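Blog > Computers > Old Desktops

Posts Archive About Contact

More Memory for the Old Dell

I have had the black Dell tower since my last job but one. It has been slow for a while, and over the spring it got to the point where I would click on a folder and go put the kettle on. I have some 3,000 scanned family photographs on it, and going through them had become a chore I kept putting off.

I use an Asus laptop for most things now. My brother thinks I should move everything over to it and be done. I thought about it, but the scanner only gets along with the Dell, and I like having a machine that stays in one place. So in May I ordered more memory from Prarnura, a parts shop I have used before. They sent it in a plain padded envelope with a packing slip and nothing else. Then it sat in a drawer until this month.

Before I opened the case I read the service manual, or at least the parts that mattered. It runs to 182 pages and most of them are for things I hope I never have to do. The section on memory is short. It says which kind the board takes and what order to fill the slots in. Read that last bit first. On this board it matters which slot gets filled, and the numbering is printed so small that I needed my reading glasses and a flashlight.

Getting the case open

Shut the machine down, turn it off at the back and pull the power cord. Press the power button once after the cord is out, to drain what is left in there. Then lay the tower down on its side with the removable panel facing up. I did mine with the panel facing down the first time and had to turn the whole thing over.

The panel slides back a little and then lifts. Mine was stiff. Once it is off, the power supply and the board are easy to get at, but the wires are not very well behaved. I moved a few of them to one side and left the rest alone. I would not unplug anything you don't have to. I unplugged a drive cable on an older computer once and spent an evening finding out why it wouldn't start.

I also touched the bare metal of the case before going near the board. I do own a wrist strap, but I couldn't find it.

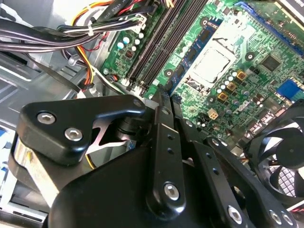
Memory slots to the left, processor socket to the right.

The memory slots are the long black ones with grooves down the middle. They are close to the processor socket, which has a metal frame and a thin lever. Leave the lever alone if all you are doing is memory.

Each slot has small white latches at the end. They open outward with light pressure from a fingertip. If you are taking an old stick out, opening the latches will lift it a little, and then it comes straight up. Hold it by the edges and put it down somewhere that isn't carpet.

I blew some dust out with a hand bulb while I was in there, the kind sold for cleaning lenses. There was less than I thought there would be. The fan is another matter and I will do that one separately.

The notch

Every stick has a notch in the row of contacts, and it is a bit off center. There is a matching bump in the slot. If the two don't line up, turn the stick end for end. Don't lean on it and hope. I have seen a stick that was put in backward by force – it belonged to a neighbor, Ryu, who is otherwise a careful person – and neither the stick nor the slot was any good after that.

The new stick is a blue one. The contacts have a gold edge, and I try to keep my fingers off that part. The contacts go down toward the board, and the stick has to be brought upright before it goes into the slot. It is easy to come at it leaning, particularly with the processor socket so close by, and then one end catches before the other. 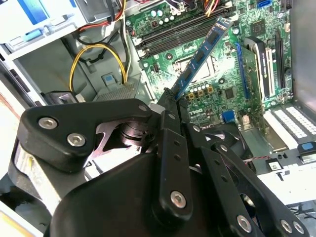 Pressing it in

Set both ends in the slot first, then push down on one end until the latch moves, and then on the other. It takes more force than you would like. The board flexes slightly and that is normal, up to a point. If it feels as though something is going to crack, stop and look at the notch again.

When it is in properly the latches sit snug against the stick and the top edge is level. Look at it from the side. A stick that is in nearly all the way looks fine from above, and the computer will beep at you or show a blank screen.

After that, check that no cable has fallen across a fan. There are yellow ones coming off the power supply and orange and red ones going over to the drives, and the thin flat kind will spring back to wherever they were before. I tucked mine down and they came up again, so I tucked them down a second time and put the panel on quickly.

I left the panel unscrewed until I knew the thing would start. It would be a nuisance to do up the screws and then have to undo them.

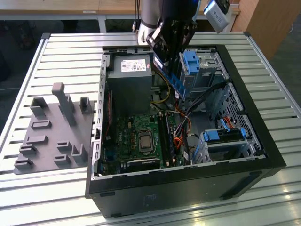

Sutum, 16 November 2021

A short update. The Dell started on the second try. The first time it stayed on the black screen for so long that I turned it off, but I think it was only checking the new memory and I should have waited. The setup screen shows the full amount and so does Windows.

Folders open when I click on them now. I have sorted 1,735 of the photographs since then and renamed most of those. The rest are from my aunt's albums, and a lot of them have no dates on the back, so I will need to call her.

The old stick is in the padded envelope in the drawer. It still works, so if anyone nearby has a desktop that takes the same kind, write to me and you can have it.

Man-lok Tse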